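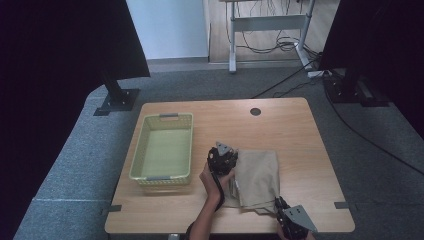 Small firms in Okstead offered help with handing over the reins

Owners of small businesses in Okstead and the villages toward Julutstead will be able to sign up from October for a new program meant to help them plan for the day they step back, whether that day is next year or a good long way off.

The program is being run by Bajwa, the business advice firm on the old market street, together with the local lender Aler. It has room for 30 firms in its first round, and the organizers say they would love to see a real mix — bakeries, body shops, family builders, the lady who does everybody's curtains — and would be sorry if only the bigger names came forward.

Bajwa wrote to 700 owners in the district this spring to ask how they saw the years ahead, and a little over 200 were kind enough to write back. Many said they had never put anything on paper about who would run things after them. Quite a few added that they hadn't taken two weeks off in a row for as long as they could remember, and one reply came with three pages of notes on how to coax an aging delivery van into starting on cold mornings.

Each firm that joins will get six evening sessions, starting at 6:30 p.m. so that shopkeepers have time to lock up and get a bite to eat first, plus two visits from an adviser at their own place of work. The sessions cover training up a second in command, working out what the business is worth, talking it over with family (an evening to itself, and probably a lively one!) and selling to staff.

There is no charge for the first round. Firms need to have been trading for at least three years and to employ fewer than 30 people. Forms can be picked up at the Bajwa office or at either Aler branch, and owners who would like to chat it through before signing anything are welcome to drop in for coffee any weekday morning before ten.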